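Markstead Small Talk

A data card for a list of short, harmless things people say to each other at front desks.

What is in it

3000 lines of small talk in English, one per row, written down by hand at reception counters and waiting rooms in Markstead and Drokport. The weather accounts for more of it than we had hoped. Parking is second. Anyone who wants a data set about the human condition may find this is one, with a lot of drizzle in it.

Each row has four fields:

line - what was said, with names and phone numbers taken out
place - desk, waiting room, elevator or hallway
topic - one of 14 labels, see below
reply - what the other person said back, or blank if they only nodded

How it was collected

People at the desk wrote lines on paper slips after the visitor had moved on. Slips were typed up at the end of the shift, and spelling was fixed. Grammar was left alone. If a slip couldn't be read, it went in the bin, so the set leans toward staff with good handwriting.

A sign at each counter told visitors that remarks might be noted down without names. A fair number of the remarks in the first batch are about the sign. They have their own label.
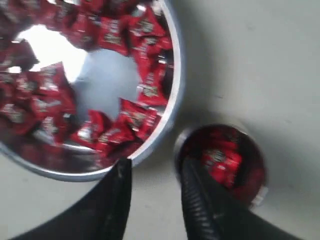
Topics

weather, parking, the wait, the chairs, pens, lunch, candy, pets, traffic, the elevator, holidays, sports, the sign, other

"Pens" covers requests for a pen, complaints about the pen, and the return of the pen. We thought about splitting it in three and then went home. "Candy" is for anything said over the counter bowl, most often "I shouldn't" followed by a blank reply. "The chairs" is small but heartfelt.

A row gets one label only. If a visitor managed the weather and parking in a single breath, the label goes to whichever came first.

Splits

Markstead has the larger share. 500 rows are held back for testing, all of them from Drokport, where people talk less and mean it more. Please don't train on those. We can't stop you, but the scores will look silly.

Version 2, dated 4 October 2024, drops the rows from the Fladach building. The desk there was next to a radio, and too many lines were the news.
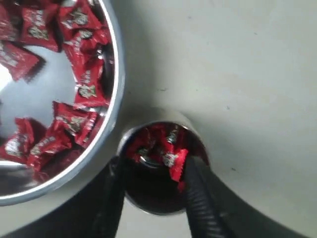
Known problems

Lines were written from memory, so long ones came out shorter and cleaner than they were spoken. Jokes suffered most. Some may not have been jokes.

March is overrepresented, which explains the mud.

The elevator rows were written by whoever got out first and should be treated with care.

Typical uses

Teaching polite replies to a chat program, warm-up drills in a language class, or checking whether your topic sorter can tell "traffic" from "parking". Ours can't. It's called Mockus, it lives in the tools folder, and patches are welcome.

License

Free to use and share with credit. If you publish something with it, send us a note. Remarks about the weather will be added to the next version.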